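Workshop notebook, April
Finish trials, oak and ash boards

Carried on with the soap finish. Lambros Bakalis wants a decision before the Poter shelving goes out, so I am writing up where we have got to, including the bits that went badly.

Stock is the oak from Vávra and the ash offcuts left over from the benches. All of it planed, then sanded to 120 and 180. I stopped at 180 this time. The boards I took to 240 last month looked lovely before the soap went on and blotchy after, and I think they were simply too closed to take it evenly.

Mix as before, soap flakes in hot water, stirred until it thickens and left overnight. The first batch set like jelly and had to be warmed again. Second batch made thinner and much easier to spread. I have not settled the proportions and will not write them down as if I had.

Three coats on each board. Wipe on, leave a few minutes, wipe off the extra, let it dry until the next morning. Light rub with a grey pad between coats, along the grain only. Board 6 got rubbed across the grain by mistake and shows it near one end. Keep it anyway, it will do for the stain tests.

Raised grain is the main complaint. Ash is fine after the first rub. Oak needs two, and even then it feels furry on the end grain. Tried damping the oak and sanding it back before any soap went on, which helped more than anything else so far. Do this for all oak from now on.

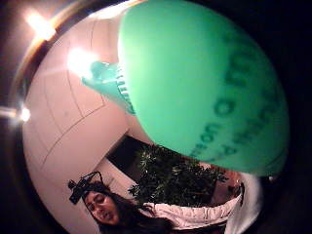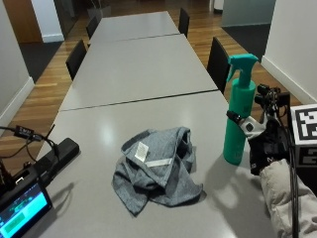
Stain tests next. Coffee, red wine, oil and plain water, a teaspoon of each, left for an hour under a saucer. Water left no mark on the ash and a faint ring on the oak that went when I re-soaped it. Coffee came out of both. Wine did not come out of either. Oil sank straight in and made a dark spot the size of a coin, though Lambros says his kitchen table at home was the same and it faded over a year or so. I would not promise that to a customer.

Also put a steel washer on a damp oak board to see what would happen. Black ring by teatime, as expected. Worth telling Poter that nothing steel should sit on the shelves with wet feet.

For comparison I did two boards in the Akon hardwax oil. It wins on wine and on oil. It is also a good deal yellower than the soap, and Poter asked for pale. Pravoseo have a white-tinted oil that might sit between the two. Have asked for a sample tin, order ref 879, no reply yet.

Cost is not really the deciding thing. The flakes are cheap but three coats over three days ties up the racks, and we only have the one set free.

To do:
Chase Pravoseo.
Re-soap board 6 and try the wine again with five minutes in place of an hour.
Move the dry boards away from the window, the ash is already darkening on the side that gets the sun.
Ask Vávra if the next oak can come a bit drier. Two of the last lot cupped on the rack.
Find the good sanding block. It was in the drawer under the bandsaw and now it is not.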